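Search this site
Enter keywords
Go

Needle and thread tracking for a suturing assistant: final project report
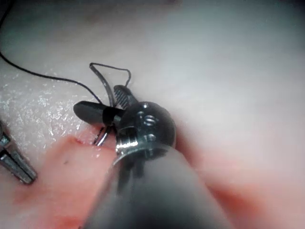 Yurani Quispe

1. Background

Suturing with robotic instruments takes a lot of small, repeated movements, and a good part of the time goes on getting the needle back into the jaws at a usable angle. My project was part of Getbridge, a student software project that aims to give the operator help with this step. The planner for Getbridge was written last year by another student. It needs to know three things from each camera image: where the needle is, which way it curves, and where the thread runs. My task was to write the perception module that supplies these.

The module is called Dronis. It reads the images from the camera close to the instrument together with the joint readings, and passes its results to the planner. It doesn't move anything itself. My supervisor was Stellan Solheim.

2. What makes the images difficult

The instrument takes up a large part of the image. The shaft is very close to the camera and badly blurred, while the wrist joint and the jaws are sharp. At first I tried to find the whole instrument by its outline, but the outline of a blurred shaft shifts with the lighting and gave poor results. I now use the wrist joint as the starting point. The two small pins on its face are easy to find, one above the other, and they give a rough direction for the rest.

The second problem is shine. The needle is a thin bright arc, but so is the edge of the metal ring round the joint, and wet tissue gives hundreds of small bright points. A simple brightness threshold picks up all of them. The tip of a second instrument at the side of the image also has bright straight edges, which my first version regularly reported as a needle.

The third problem is the thread. Where it lies on pale tissue it is dark and easy to follow. Near the jaws it can lift off the surface in a loop, and part of it may pass behind a jaw. The lower jaw is black as well, so the thread and the jaw edge run together.

3. Method

Dronis works in four steps.

Step one finds the wrist joint and checks its position against the joint readings. If the two disagree by more than 19 pixels, the image is dropped and the last good result is kept.

Step two looks for the needle in an area around the jaws. Bright edges are grouped into short pieces, and an arc is fitted to each group. The real needle radius is known, so arcs that are far too large or too small can be thrown out. This removed most of the false needles from the ring and nearly all of those from the second instrument.

Step three follows the thread. The search starts at the edge of the image and works inwards, because the thread is usually clearest there. A cost is given for sharp bends. When the thread goes out of sight the search may jump a short gap, but the points in the gap are marked as guessed.

Step four joins the results and gives each one a confidence value. Stellan asked for this after the planner acted on a needle position that was wrong by half the needle's length.

4. Data and labelling

I labelled 3803 images by hand, using the Rønning tool. For each one I marked both pins, both jaw tips, the visible part of the needle and the thread. I did not label the part of the needle hidden in or behind tissue. The planner works out that part from the arc.

The images were split by recording, so that images from one recording never appeared in both the tuning set and the test set. My first split was random and the results looked much better than they should have. I had to redo two weeks of tests when I noticed this in May.

5. Results

The needle arc was good enough for the planner in most test images where at least a third of the needle was visible. With less than that, the fit often had the right position but the wrong direction. I changed the confidence value so that a short visible piece always scores low.

Thread tracking was good on the tissue and weak in the loops. In 13 of the test recordings the path took a short cut across the bottom of a loop. A higher cost for gaps fixed this in some recordings but made the search stop too early in others, so I left the setting as it was.

6. Further work

The loop problem probably needs a second view, or at least the previous few images. Dronis treats every image separately at the moment. The code for step three is also slow, and most of the time is spent copying arrays. The settings file and the labels are in the project folder, with notes on which recordings have faulty joint readings.

Related reports
Getbridge: planning needle regrasps with two instruments
Fenero: a replay tool for joint and camera logs
Checking camera calibration from instrument pins

Contact | Copyright Getbridge student project | Back to top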